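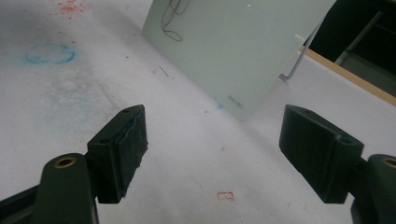 Sunday, February 22, 2026
Surkamport shop, white table

Stain log before any cleaning. The table gets used for the Onuoha color swatches from March on, and I want the existing marks written down so they don't get blamed on the new work.

Blue ring, faint, closer to a loose oval than a circle. Pale blue-gray smudging around it, spreading down and to the left. Source not known. My guess is the base of a jar from batch 3649, which was the only blue mixed on this table since the fall, but Vustham also delivered a blue marking ink in January and I have not compared the two. Leave the ring alone until there is a reference dab of each to set beside it.

Red specks. One cluster past the ring toward the far left edge, then single flecks scattered over the middle. Not mapped individually.

Red rectangle, small, outline only. Drawn or stamped, can't tell which. Not one of my registration marks, mine are crosses. Định Võ to confirm whether it is his before anybody scrubs it. If it is a position mark for something, it goes in the layout sheet with offsets from two edges.

Short thin dark line to the left of the board. Pencil or a bit of stick. Try lifting it with tape first, eraser second.

Blue speck near the lower corner of the board. Small. Treat as separate from the ring until compared.

Board: pale greenish white, propped up and tilted back on the table. It stays at its present angle for now. The shop drawing calls for a fixed rest and we still don't have one. Tilt to be measured with the digital gauge and entered here, since the swatch readings shift with it.

Cleaning trial, to be run on the underside of the spare panel and not on the table:
a) water and plain dish soap, 100 ml, white cloth
b) soap solution at 3 percent, left on under a pad
c) isopropyl on a swab, short contact only
d) 1000 grit, last resort, one small patch

Stop at the first step that takes color off onto the cloth. Keep the cloths, labeled by step. Any change in sheen on the panel counts as a fail even if the mark goes.

Open items
Reference dabs, batch 3649 and Vustham ink: me
Rectangle: Định
Tilt reading: whoever has the gauge
Rest for the board: drawing is in the flat file, second drawer, needs the slot width corrected before it gets cut

No solvent on the table itself until the panel results are in this book.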